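**Plesura puts its gripper care routine online, free for anyone to use**

19th January

I look after the hand-held grippers at Plesura, and I've finally written down how I do it! My name is Huệ Phí, and from today the whole routine - we're calling it the Flomalard sheet - can be downloaded by anybody who works with the same sort of tool.

It started last August, when I was replacing blue finger pads far too often and blaming the pads. The trouble was in the pivot pins. Once a pin has a little play in it, the two pads stop meeting squarely, one edge takes all the pressure, and the grippy surface wears down on that side (I went through a whole bag of spares before I twigged).

So the sheet begins with the pins. Close the gripper slowly, hold it up to a window and look at the gap between the pads. If it's wider at one end, check the pins before you touch anything else. Then wipe the pads with a barely damp cloth, pick the fluff out of the joints with a soft brush, and open and close it 40 times by hand. You'll feel a gritty spot if there is one.

Fabric work is hardest on them. Blankets and knitted things shed constantly, so for bedding jobs I clean after every 100 grasps and swap the pads at 1,000. Your numbers may differ - write them down anyway.

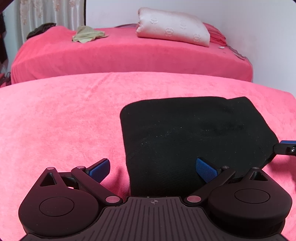
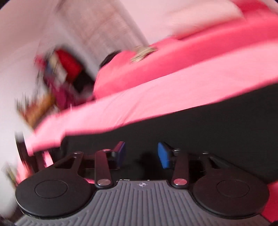
*Hand-held grippers with blue finger pads, at work around pink bedding.*

The sheet also covers the bit people ask me about most, which is setting up a pair. Do both on the same day, with pads from the same batch, and compare them side by side on a scrap of felt. I mark the date on a strip of tape and keep it with the spares.

Our friends at Tôn tried the routine on 6 grippers over the winter and sent back pages of notes, a good many of which went straight in. Thank you, all of you!

The Flomalard sheet is on the Plesura website now, along with the parts list. Pad and pin kits are sold through Grerkance. Questions can come to me, Huệ Phí, care of the Plesura workshop.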